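What the Wrist Sees

Most work on teaching robots by demonstration starts with a person and a tool. The person holds a gripper that matches the one on the robot, does the job by hand, and a camera on the tool records what the fingers meet. No robot is needed until the training is over. The method is cheap and quick, and it has a known weak point: the recordings are only as useful as the surfaces in them are easy to read.

A group at Stoter, a small automation lab in Nostham, has spent the past year on that weak point. Its question was narrow. When a policy learned from handheld recordings fails on a shiny surface, is the fault in the grasp or in the estimate of where the tool is?

The second matters because a handheld gripper has no joints to report its position. Its path through the room must be worked out from the video, by following fixed points from one moment to the next. Reflections break the assumption that the points are fixed. A streak of light on a glossy panel slides as the camera slides, and a tracker that trusts it will place the tool somewhere it has never been.

The Stoter team recorded 410 demonstrations of one task, picking up thin, light items from flat surfaces, on 4 kinds of surface. Each set was used to train a policy twice. The first run used the estimated path as it came. The second used a filter, called Ritwood, that compares the motion of each tracked point with the motion of the ceiling and walls and drops the points that disagree.

A very wide lens makes this possible. Even with the fingers low over a work surface, the view takes in a good deal of the room, and ceiling ribs and light fixtures make steady landmarks.
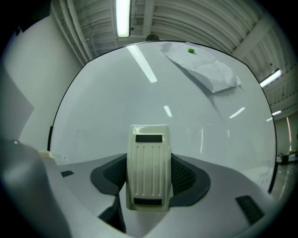
The view from the handheld gripper, with a crumpled sheet of paper on a glossy white panel. The bright streaks on the panel are reflections of the overhead lighting.

On matte surfaces the filter changed nothing that could be measured. On the glossiest surface, success rose by 11 percentage points, and most of the remaining failures were true grasp errors, with the fingers closing above the item or pushing it away.

The cost is in processing. Filtered recordings take 2 times as long to prepare, and the method has little to offer in a room with bare walls and a plain ceiling. Mac Giolla, a packaging firm that supplied the test items, has asked for a version that runs during recording, so that an operator can repeat a bad pass at once. The lab has a prototype, but it drops too many points when the tool turns quickly.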